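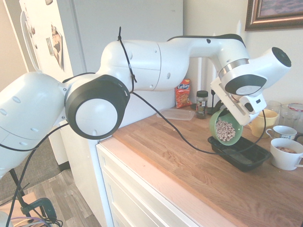
Ring cereal, green bowl, black tray. Kitchen counter, October.

**Notebook entry, October: counter and dry goods, Peltville kitchen**

Entered by H. Sinaga. Read and initialed by S. Zeng.

The purpose of this entry is to record the present handling of dry foods on the wooden counter and to set down the arrangement agreed for the remainder of the month. It replaces the loose sheet kept in the drawer, which should now be discarded.

1. Cereal. Ring-shaped oat cereal is to be portioned at 64 g per bowl, weighed on the Wijaya scale before it is brought to the counter. The scale was checked against the 500 g weight at 9:40 and read correctly. It reads up to 2000 g and must not be used for full storage tubs.

2. Trays. Cereal emptied from a bowl goes into a black tray and stays there until the end of the session. Food that has been in a tray is not returned to the storage tub. Mr. Zeng has asked that this be stated plainly, as the earlier sheet allowed either practice.

3. Drinkware. Mugs, cups and glasses remain toward the back of the counter. The yellow mug is not to be used for tea during working hours. Staff who want a drink should take a cup from the Clarkcombe cabinet in the corridor.

4. Jars. Lids are to be closed after each use. Labels on refilled jars should give the contents and the month of filling, in pencil. 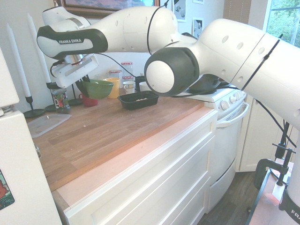 Question (S. Zeng): May the wood be wiped with the ordinary spray used on the corridor tables?

Reply: Please use a damp cloth and a little dish soap on the wood, then dry it along the grain. The corridor spray leaves a film that food should not touch.

5. Oiling. The counter is due for a coat of Truritetti board oil before the end of October. The work requires that everything be cleared the evening before and that the surface be left overnight. Two cloths are sufficient. Used cloths are to be laid flat outside to dry and must not be put in the bin while folded.

6. Supplies. One further box of cereal is requested. The last order was entered under office stationery and took some two weeks to locate; the next should be entered under kitchen consumables.

Outstanding: confirm the oiling date with Mr. Zeng; replace the pencil on the jar shelf; copy item 2 to the card inside the cabinet door.

H.S., 4:15 p.m.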